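12 May 2020

I promised to write about the two grippers after the first week, and now it is the third week, so I must hurry before I forget the details.

The short version: I have been comparing the Jolgate fingertip on the left arm with the Ivholm gripper head on the right arm. The arms themselves are the same model and the controller is the same for both. I wanted to change only one thing at a time, and of course I changed more than one thing, but I will come to that.

The Jolgate is the narrow one. It ends in a cone, and when I unpacked it I thought it was a tool for a much smaller robot. The Ivholm is broader and it came with its own wrist module, which made the right arm longer at the end than I had planned. I spent one whole evening in the settings correcting the tool length, and for another evening I was correcting the correction. If you change a gripper, please write down the old numbers first. I had them only in my head.

For the test I used ordinary things from the flat and from the office in Dunton. I don't like to test with wooden cubes. A cube is too kind to a gripper, and after a few days you believe that your robot is good. I prefer flat things with smooth sides, and soft things that change their shape when you push them. A flat case with rounded corners is a very good first object. A backpack with a soft toy is a very bad one, and I recommend it to everybody.

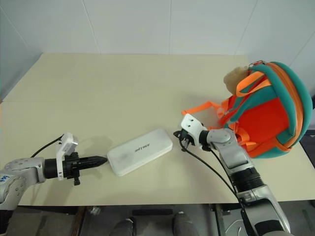
I made 127 attempts with each gripper, always with the same list of objects and the same starting positions. With flat objects the Jolgate was clearly better. It can go close to the table and touch the side of the object without pushing it away, and I can see what it is doing. The Ivholm failed 21 times on the flat objects, and nearly all of these failures looked the same: the head came down a little too early, touched the top, and the object turned away from it.

With soft things the result was the opposite. The narrow tip goes into a fold of the fabric and stays there, and then the arm pulls and the whole bag comes with it. Twice I had to stop the arm by hand. The Ivholm takes a larger piece of the material and holds it more calmly. With straps it was nearly perfect if the strap was standing up a little from the table, and quite hopeless if it was lying flat.

Now the cameras. On the left I have a small sensor on a white bracket, on top of the gripper. I moved this bracket 11 millimetres back after the first days, because the fingertip was covering the place I most wanted to see. It is better now, but the cable needs a big loop, and I always watch this loop with some worry when the wrist turns. On the right side the cable hangs down along the forearm. This is not beautiful, but it has given me less trouble than the loop, so perhaps I will do the same on the left.

About the controller I can say less. I use the Ezzat software, version 557, and it is mostly pleasant. The force limit is easy to find and it reacts quickly. What I miss is a simple way to keep two sets of values, one for each gripper, and to change between them without closing the program. At present I keep them in two text files and copy them by hand – an old method, but it works. Last October I wrote to them about this and got a friendly answer, and since then nothing has changed.

Which one would I buy again? For my own work, the Jolgate, as most of my objects are flat and hard. If I were sorting clothes or bags all day I would take the Ivholm without thinking long. I would not buy two of the same kind for a robot with two arms. The mixed pair is a bit strange to program, but already I notice that I give the difficult edges to the left and the fabric to the right, and the arms are rarely waiting for each other.

Still to do:

- repeat the flat objects with the Ivholm at a lower speed
- try rubber on the Jolgate tip (I have some thin sheet left)
- shorten the cable loop, or move it
- write down the tool lengths, on paper this time

If somebody has used the Ivholm with a softer pad, please write to me. I have found only one pad in their shop and the page does not say how thick it is.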